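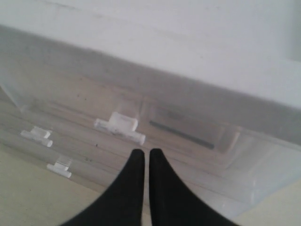

Frosted plastic, my new religion

Posted 2025-11-18
Filed under: home, sorting, moaning

Quick one as I've got the bread in and the washing to hang. The spare room. I said I'd do it by the end of summer and, well. It's being done now. Slowly. In bits, between other things.

For anyone new, the spare room is where everything in this flat goes when I can't decide. Wrapping paper, lightbulbs, the good scissors, the bad scissors, every cable I have owned since school. All of it used to live in carrier bags behind the door. You had to shove the door with your hip to get in. Then in spring I bought a big pine chest from the Herside market, thinking a chest would fix it, and all that happened was the bags moved into the chest.

So — drawers. See-through ones. I want to be able to stand there and see that the batteries are in the battery drawer without opening anything. That was the whole plan. Frosted isn't quite see-through, I know, but you get colours and shapes through it and that's enough for me. You also don't get the full horror of what's inside when people stay over, so I've come round to it.

I looked at three. The Danzer one was lovely and far too deep, it would have blocked the radiator. The Jindari was the right size but the drawers stuck in the shop, and if they stick in the shop with nothing in them they're going to stick at home full of paint tubes. Went for the Cadell in the end. White top, white sides, little clear handles. Plain as anything. Suits me.

Carried it home on the bus. Would not recomend. An older lady put her shopping on it for four stops and we had a nice chat about jam. 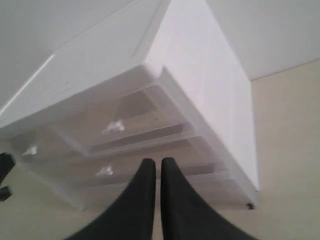

WHAT GOES WHERE

Ok so this took longer than the buying. I did it on paper first, then ignored the paper.

Top drawer, things I want every week. Tape, scissors (good), pens that work, stamps, tape measure. I went through the pens one by one on the back of an envelope and it was grim. Most of them in the bin.

Next one, batteries, bulbs, fuses, the torch. And the little keys for the radiators that I lose every December and buy again. I now own 7. All in one pot, with a label.

Then cables. I kept one of each kind and a spare for the phone. The rest went to the recycling place in a bag so heavy the handle went on the stairs. I did feel a pang for the printer cable. I don't have a printer.

Sewing and craft bits further down. Tea lights too, a bag of 200 from when I thought I'd be a person who has baths by candlelight. There's still nearly all of them. If you live near me you're getting tea lights.

Labels are just masking tape and marker. I had ideas about nice printed ones and then I remembered who I am. Tape peels off clean and I'll change my mind on half of it by Christmas anyway.

A few things I'd say if you're doing the same:

Measure the space with the skirting board in mind. I didn't, so it sits out from the wall a bit and pens will go down there, I can feel it.

Don't fill the drawers to the rim. They catch on the one above and you end up poking about with a ruler.

Heavy stuff low down. Obvious, but I put the tool box at the top to begin with and the whole thing had a wobble on.

Flat top is dangerous. Mine is going to be covered in post by the weekend. I'm trying a rule, nothing lives on the top, and we'll see how long that lasts.
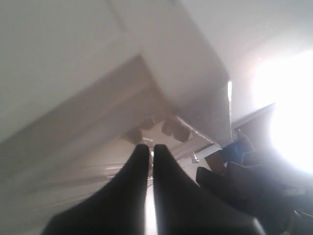

Still to do

The paper. Oh god the paper. Old bills, manuals, birthday cards, a map of somewhere I don't remeber going. I'm giving it one evening with the radio on and a bin bag and whatever isn't sorted by bedtime goes back in the pine chest.

Curtains need to come down and be washed. The chest needs sanding if I'm keeping it, and I think I am, blankets maybe.

Also want a shelf over the window for the jars but that means drilling and I'd need to borrow a drill. Anyone?

Right, bread.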